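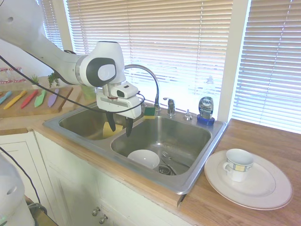

The double sink, with a bowl on one side and the checkered teacup still up on the counter.

I have been told for years that a double sink changes how you wash up. My sister-in-law swears by hers. The man at Mostyn, where I priced one in June, talked as if a single basin were a health hazard. So I paid attention to this one, and I remain unconvinced.

The theory is that you wash on one side and rinse on the other. Fine. But a dinner plate takes up most of a basin, and the minute one side has a bowl and a fork in it, that's the "dirty side" and everybody keeps adding to it. You have paid for two sinks and you're using one and a bit.

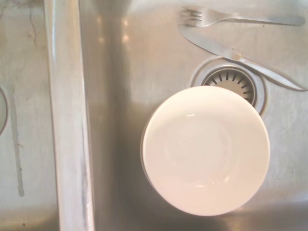 Bowl, fork and knife in the right-hand basin, with the bowl partly over the drain.

A bowl over the drain is my main complaint, and I make it at home too. Water backs up, you go fishing for the strainer, and there's a knife down there with your fingers. I put silverware in a mug now, handles up. It looks silly and I haven't nicked myself in 2 years.

As for the upside-down dish soap bottle, I know people who think this saves a fortune. I tried it with mine for a whole bottle and got maybe one extra sinkful out of it - not exactly a pension plan.

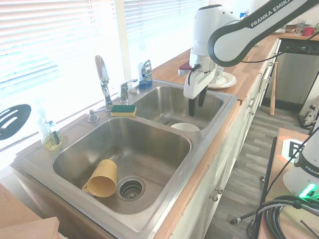

What about the wood?

Now this I do like, though I wouldn't buy it. A wooden counter around a sink is lovely to look at and I don't believe a word of the "oil it once and forget it" talk. The Fludach leaflet I was given says to wipe up spills within 14 minutes. Who is timing that? A sponge parked on the steel deck behind the basins is fine. Park it on the wood overnight and I bet you'd get a ring.

Mostyn wanted 200 dollars more for the double. I'm keeping my single basin and buying a better drying rack.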